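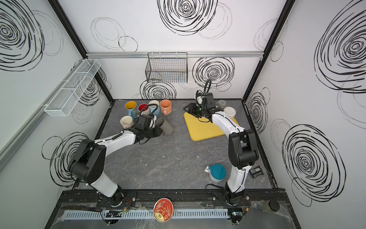

*Fig. 1. Mugs grouped at the back left, cutting board to their right, wire basket on the rail.*

## Section 8: Setting up the drinks corner

Okay, you've got the rail up and the side basket mounted (if you haven't, go back to Section 7, because reaching over a table full of mugs with a screwdriver is how I lost a good one). Now comes the fun part, which is putting stuff on it!

I wrote this section for the Hawthorne layout, the one with the gray marble-patterned top. If you bought the Drernia top the steps are the same, you'll just have a bit less depth at the back, so put out fewer mugs.

### Before you start

Wipe the top down with a soft damp cloth and let it dry all the way. I use plain dish soap. Brendan Nic Giolla swears by vinegar and I've asked him to stop, as the Bastier finish sheet says no acids, and he can argue with the sheet.

You'll want these within reach:

- your mugs, washed and dried
- one cutting board, the thin plastic kind is fine
- a lidded container or two for tea, sugar, whatever you keep
- a jar with a handle, if you have one
- stick-on felt dots (part 205 in the hardware bag)

### Placing the mugs

1. Start in the back left corner, under the long mesh basket. Put your tallest mugs in the back row.
2. Turn the handles out toward the room. The peach-orange one at the end of the row in Fig. 1 is how I like them, with the handle facing you so you can grab it half asleep.
3. Set the shorter mugs in front and leave a finger's width between them. They chip each other way more than they chip on the table.
4. Stand up any mug that's lying on its side, like the gray one in the figure. A mug on its side rolls until its handle stops it, and then it rolls the other way.
5. Try pulling out one mug from the back row. If you have to move two others to get it, you have too many mugs out. Sorry!

**Note:** Mixed colors are great here. I went years with a matching set and could never tell whose coffee was whose. A red inside or a mustard-yellow inside is easy to spot from above, so give everybody their own and you can skip the name labels.

### Placing the board and the containers

6. Lay the cutting board flat to the right of the mugs. Square it up with the back wall if that sort of thing bugs you. Mine always ends up at an angle and it works just as well for slicing a lemon.
7. Put lidded containers and spare cups behind the board, close to the wall. You won't need them every time, so they can live in the harder-to-reach spot.
8. Keep the jar up front on the right, with the handle pointing left. (Lefties, flip it. Brayden Perron made me add that, and he's right.)
9. Small packages can go over by the right wall for now. Find them a proper home in the baskets once you know what you reach for most.

**Caution:** Don't use the printed wall panels as a backstop when you cut. The doodle print scratches, and a replacement panel is a special order from Gorosora (ask for item 977).

### Loading the baskets

The wire basket on the back rail is for light things. Tea bags, napkins, paper filters, that kind of stuff. Please don't put mugs in it, even if they fit.

The long white one on the left wall is divided into compartments, so go ahead and sort. I load from the back forward, spoons last, so the spoons end up nearest me. It's mounted on a slant, so anything round is going to slide to the low end of its compartment. Boxes and packets stay put much better.

**Caution:** Check the rail screws again after the first week of use. If the rail moves at all when you lift the basket, empty the basket and retighten before you put anything back.

### Daily upkeep

Mugs go back dry. A wet ring under a mug won't hurt the top overnight, but leave it a few days and you'll be scrubbing. Lift the cutting board when you wipe, too, since crumbs love the space underneath. If the board slides around, put a felt dot under each corner and take them off before washing.

For cleaning the panels themselves, go to Section 9.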